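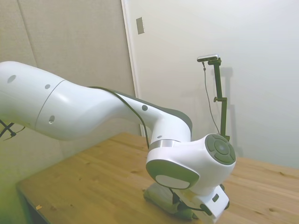 Plornia Home Care is looking for two part-time home support workers to join our Cillov team from April. You would visit older clients in their own homes and help with meals, laundry, light cleaning and company. Much of the work happens at the kitchen bench or at a table, and a light wooden one like this needs only a damp cloth and a dry one after lunch. Clients are told the worker's name before each first visit.

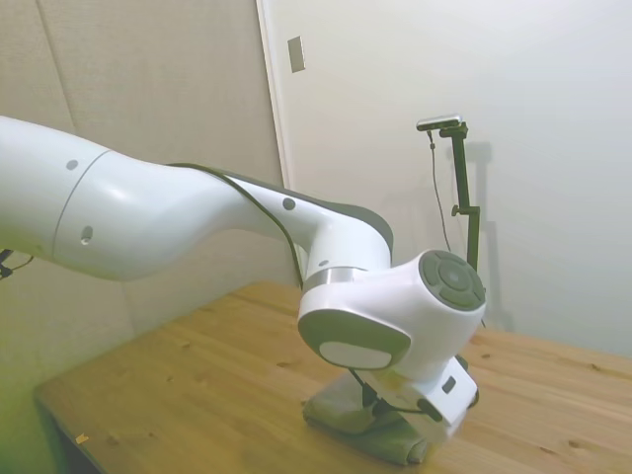 Shifts are short and mostly in the morning. You would have 3 regular clients to begin with, all on the Olska side of the river, and travel between visits is paid. Please keep an eye out for trip hazards and report them to the office the same day. A thin black cable is easy to see against a white surface, as it is here, but much harder to spot on a dark carpet, and many of our clients use walking frames.

You will need a current driver's licence, your own car and a police check less than 2 years old. First aid can be done after you start, and we cover the fee. A certificate in individual support is welcome but you can apply without one. We need people who turn up on time, write clear notes and follow

the care plan. 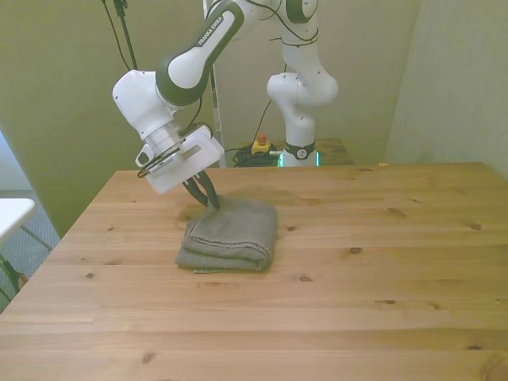
New workers go out with a senior worker for the first 700 minutes of visits, paid at the full rate. After that you will have a phone number to call whenever you are on shift.

To apply, send a resume and a short letter to the office at 138 Khumalo Street, Cillov, or drop them in before 4 pm. Tell us which mornings you can work. Interviews will be held at the office and we will reply to all applicants.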